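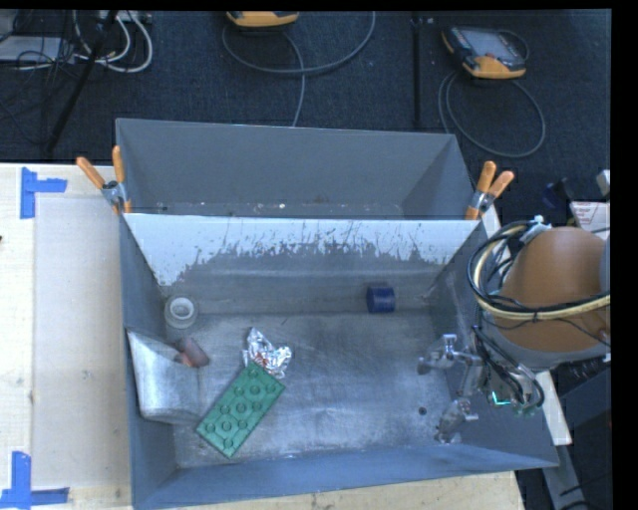

Week 2: Holding things still while the glue sets

Notes for the evening group. Read before you come in, we start with the glue-up right away.

Why clamp at all

Glue is strong in a thin layer, weak in a thick one. Pressure squeezes the layer thin and keeps the parts from sliding. Thats really the whole job. It does not fix a bad joint. If there's a gap you can see light through dry, go back and plane it.

More pressure is not better past a point. Squeeze hard enough and you push most of the glue out (starved joint). Looks fine, snaps clean months later.

Kinds you'll meet

Spring clamps. Quick, one hand, light pressure. Good for thin stuff, edging, holding a stop or a lid while you think. Jaws only meet flat over a small range, so on thick work they grab at the tip and want to walk off. Handles stick out, plan where your elbow goes.

Bar clamps. Most of what we use for panels. Slow to set, lots of force. Check the pad is still on.

C-clamps. Strong, ugly, leave rings. Always a scrap block under the foot.

Band clamps. Frames, odd shapes, chair legs. Fiddly first time, ask.

Tape. Yes tape counts. Small miters, box corners, veneer edges. Stretch it across the joint before you fold.

Order of work

Dry fit first, with the clamps on. All of them. If you run out dry you'll run out wet.

Set clamps to width and lay them down in the order you'll grab them.

Glue one face, thin and even. Both faces on end grain.

Bring parts together, rub a little, then close the middle clamp. Work out toward the ends. Alternate over and under on a panel or it cups.

Check square by measuring both diagonals. Same number = square. Not the same, shift the clamps on the long diagonal and measure again.

Snug all round, then a last quarter turn. Stop there.

Squeeze-out

Small even beads along the line = good. Nothing at all = too little glue or too much force. Runs down the side = too much glue, won't hurt the joint but you'll be sanding it. Leave beads until rubbery and lift with a scraper. Wiping with a wet rag pushes glue into the grain and it shows up under finsh as a pale patch.

For next week

Bring 2 offcuts, any wood, one long edge planed straight. 100 grit paper if you have it. We have space for 12 at the benches so come a little early if you want one near the window.

Read the section on grain direction, skip the part on hide glue for now.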